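About the Mutcombe Laundry School

The Mutcombe Laundry School teaches the washing, drying, mending and storing of household clothes and linen. It was opened by Aušra Mets in two rooms behind the former Dellance drapery shop, and it still occupies the same building. Courses are open to any adult resident of Mutcombe and the surrounding villages. No previous experience is required.

Our work

The School offers a foundation course of 13 sessions. Students begin with sorting: by colour, by fabric and by the instructions printed on the care label. They go on to the choice of detergent, the treatment of common stains, the use and cleaning of the machine, and the drying and folding of finished items. Ironing is taught separately, in groups of no more than six.

Particular attention is given to coloured garments. Students are shown how to test a new item for loose dye on a damp white cloth before it is washed with anything else, and when a wash at 40 degrees is suitable. Towels and cotton bed linen are generally washed at 60 degrees, where the label allows it.

The washing room

Teaching takes place at front-loading machines of the kind found in most homes. Students learn to check the rubber seal and the drum before each load and to leave the door ajar when the work is finished. Each student is responsible for one basket from sorting to folding, and items are not moved between baskets without the agreement of the tutor. 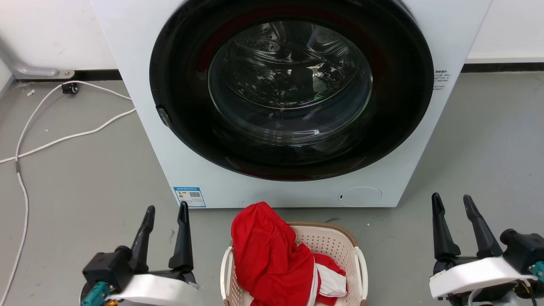

A front-loading machine, with red and red-and-white items in the laundry basket.

The floor is swept at the close of every session, and baskets are rinsed and stacked on the shelf beside the sink.

Our staff

Špela Jurić is Head of Teaching and leads the foundation course. Panagiotis Golob teaches mending and alterations, including the replacement of elastic in waistbands — a class which is usually full well before the term begins. Enquiries and enrolment are handled by Rok Janevski at the front office.

Fees and enrolment

The fee for the foundation course is £100, payable in two parts. Detergent and all other materials are included. Students may bring their own washing from the third session onwards, provided that it is clearly marked with their name.

Application forms are available from the front office and should be returned there in person or by post.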